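Sorting Helper (part-time), Brivudstead Returns Room

Clatberg is looking for two persons to help in our returns room in Brivudstead. We receive used household goods and toys from shops in the region, and each item must be looked at, cleaned if needed, and put in the right place before it goes out again.

What you will do

Mostly you will empty the bins, one after another. The items come mixed: soft toys together with hard plastic things and small boxes. You decide if the item can be sold again, you write a short note in the list, and you put it on the correct shelf. We handle up to 300 items in one shift, so it is good if you like steady work.

What we ask

You can stand for several hours and lift a full bin together with a colleague. You read simple English. Experience is welcome but we do not require it. Qiuyue Xiong will train you during the first 61 hours, which are paid the same as all the others.

Ring toys, plush figures and colored blocks are all sorted under Toys, also when they arrive in one bin with other goods.

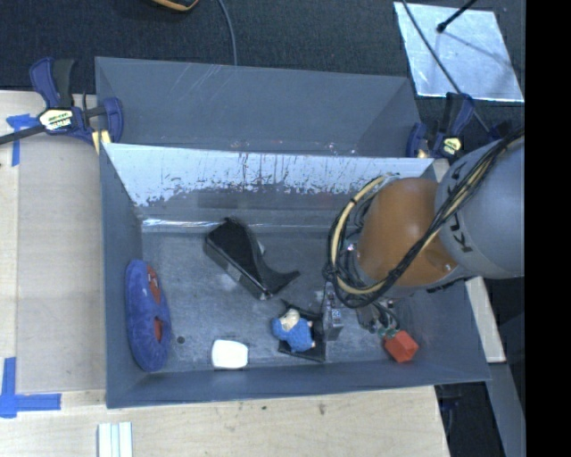
Do I need to bring my own gloves?
We give you gloves and an apron on the first day, and you can get new ones from the cabinet by the door.

Please send a short letter to Radosław Marciniak at Clatberg, Room 93, before 23/06/2026. A CV is not necessary.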